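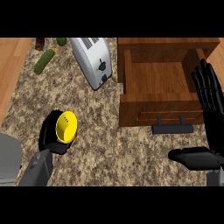
The toaster is a small kitchen appliance that browns sliced bread by means of electrically heated wires. It has one job, does it unevenly, and has been forgiven for this for more than a century.

Last updated: 28/06/2018

Early models

Bread was toasted on forks and wire racks for a very long time before anyone plugged anything in. The first electric toasters were open frames with a bare heating element in the middle. They browned one side at a time, and the owner turned the slice by hand, preferably while paying attention. Toasters that ended the cycle on their own came later, and the pop-up kind reached homes in the 1920s.

How it works

Most household models use nichrome wire wound around sheets of mica. Pressing the lever lowers the bread, closes the circuit and holds the carriage down, often with an electromagnet. When the timer runs out, the magnet lets go and a spring does the rest.

The browning itself is the Maillard reaction, in which sugars and amino acids combine under heat. It begins well below 300 degrees Fahrenheit but gets moving properly above that point. Past a certain stage it is called burning, though households differ on where the line falls.

The dial

Browning dials usually run from 1 to 6 or higher. The numbers are often taken for minutes. On many machines they are nothing of the kind, and a 4 on one toaster may match a 2 on another. The Avwood company sold a model with 200 shade settings, which the appliance writer Tudur Pugh tested over one August and sorted into "pale," "fine" and "the alarm."

Crumbs

Most toasters have a removable crumb tray underneath. Many owners learn of it when they move house. Rimantas Kļaviņa's short history of the appliance, Both Sides, gives the tray a full chapter – the longest in the book.

Comments

skakthorpe_jen: Mine is an Avwood. I use setting 4 and have never touched the other 199.

Bram: No mention of bagels?

old crusts: Just went and looked. There is a tray.

Related articles

Sandwich press
Sliced bread
Marmalade
Tirkow kettle
Sakalauskas rye loaf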